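Quedé con Cleiton Tavares un miércoles a primera hora, cuando en Kudero todavía no hay cola en la cafetera, y me lo encontré ya con los cascos puestos y tres ventanas abiertas. Lleva desde marzo comparando pinzas y controladores para robots de dos brazos, y tenía ganas de hablar (¡muchas!). Yo iba con una libreta y acabé llenándola por las dos caras.

Lo primero que le pregunté fue por qué medirse con pinzas paralelas, que a estas alturas suenan un poco a lo de siempre. Se rió. "Es que lo de siempre lo tienes que conocer muy bien antes de gastarte dinero en otra cosa", me dijo. "Con dos dedos te obligas a pensar por dónde entras al objeto. Una mano de cinco te perdona más cosas, pero luego ajústala tú".

El equipo prueba dos controladores, uno que llaman Giltow y otro que llaman Hirby, los dos hechos en casa. Giltow planifica la trayectoria entera antes de mover nada; Hirby va corrigiendo sobre la marcha con lo que le llega de la cámara. Cada uno pasa por 128 ensayos en simulador, con la cocina montada de distintas maneras, y ahí Cleiton se emociona y empieza a girar la pantalla hacia mí.
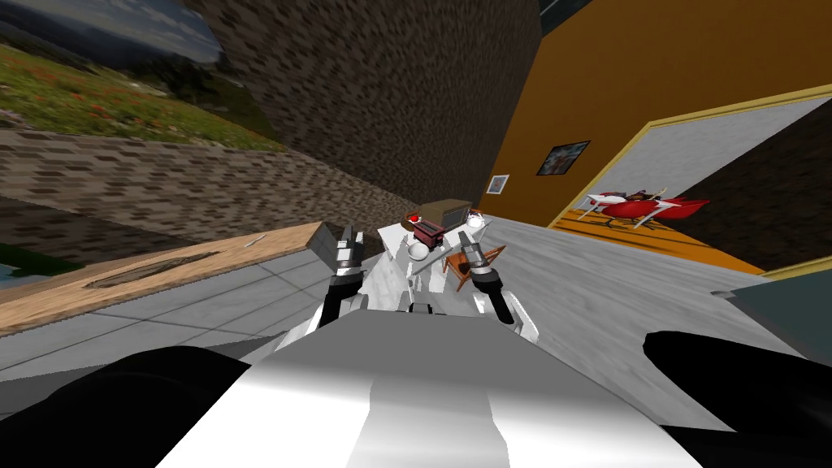 ¿Y cuál de los dos controladores va ganando?

Hirby lleva 79 agarres buenos en su tanda y Giltow se queda por detrás, aunque con objetos grandes y cuadrados Giltow es más rápido y tiembla menos al acercarse.

Lo de temblar tiene su historia. Cleiton me contó que durante semanas le echaron la culpa a los brazos, hasta que Everaldo Bittencourt, el compañero que lleva la parte de visión, se puso a mirar los tiempos y vio que las imágenes llegaban con retraso. "El controlador corregía una posición que ya era vieja, claro, y luego corregía la corrección", explica. Cambiaron la frecuencia de la cámara y Hirby se calmó bastante. Del todo no, reconoce.

Le pregunté también qué le saca de quicio, y no tuvo que pensarlo. "Las cosas redondas. Una caja la agarras de cualquier lado, pero una bola, si un dedo llega antes que el otro, se te va". En el simulador, además, el rozamiento es un número que pones tú, y él no se fía mucho de ese número. Por eso quiere repetir los peores casos con los brazos de verdad que tienen en la nave de Bastos, con las mismas pinzas y los dedos forrados de goma.

Cuando ya me iba me enseñó la lista de pendientes, larguísima. Arriba del todo está probar los dos brazos a la vez sobre el mismo objeto. "Ahora mismo se estorban", me dijo, y volvió a ponerse los cascos.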